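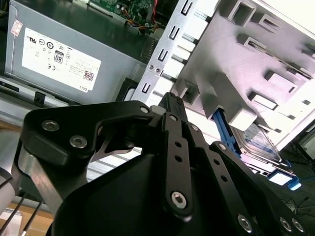

Bautista workshop notebook, bench entry, September 2, 2024

Sadell plug-in "power saver," second attempt. The Tramham office wants to buy one for every outlet on the strength of the leaflet, so I said I'd look at it before anybody signs anything.

Leaflet claims it "smooths and recovers wasted current." No units anywhere. The demo video they sent uses a clamp meter on a motor and reads amps only, so power factor could explain the whole show. We get billed for energy.

Setup: fan heater on low, around 600 W, through our own plug meter (asset tag 3746), Sadell in the next socket of the same strip. Ran 60 minutes with, same without. Readings agreed to the last digit I trust. Fine, a heater is resistive, the seller will say it's an unfair load. They'd be right, but half of Tramham's bill is heaters.

Tried the old bench drill press next. Amps dropped a little with the Sadell in. Watts didn't move. Exactly what a capacitor in a box would do.

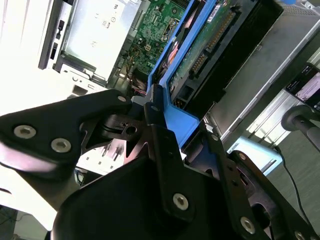
Posted from the Wedidbridge bench, same notebook

Someone asked whether desktops would behave differently. The 80 mark on a supply label is about efficiency, and I don't see how a capacitor one socket over changes that. Haven't measured it. Will do if Tramham insists.

Still open:
- plug meter hasn't been checked against the panel meter since spring
- only 2 units tried, both from one box
- the Sadell gets slightly warm with no load, so it draws something. Too low for our meter to read.

Don't open the second unit yet, it may have to go back for the refund. Leaflet is in the folder with my notes on it. I'd tell Tramham to spend the money on timers for the heaters.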